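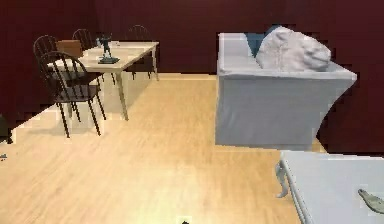 The simulated living room - maroon walls, plank floor, dining table and sofa.

Workshop > Features > Home Builds

A robot that tidies up, built on a bench in Zundelar

The shared workshop at Zundelar opens at noon and by ten past the good bench is gone. So I built mine at the bad one. Wobbly vise, one outlet. Fine.

The plan: a small rolling base with an arm that can find things in a room and put them back where they go. Budget was 920 dollars. The base is a used Mutico, scratched to bits, 157 dollars. Motors from Kuhlmann. The arm I cut myself, twice, becuase the first one came out a half inch short.

Before anything moves for real it practices in software. I use a simulator called Brotevum and a furnished room with a wide stretch of open floor between the table and the sofa. Nice for driving. The hard part is chairs. Thin dark legs, spindle backs, and the depth camera software wants to look straight through them. First night of practice was 100 runs and the virtual base got hung up on chair legs in most of them.

Small stuff on the tabletop is next. A brown box is easy, flat sides. The dark figurine with its arms out is a pain - the gripper goes for an arm every time. I now make it aim for the square base. Better, not great.

By 23rd April I was up to 2000 runs and the thing could cross the room without touching a chair. Then I loaded the same code on the real base and it drove into my toolbox. Wheel size was typed in wrong. An hour lost, maybe more.

Still to do: a quieter gearbox, a bumper, and a proper battery mount insted of tape. I have the bench booked again in June.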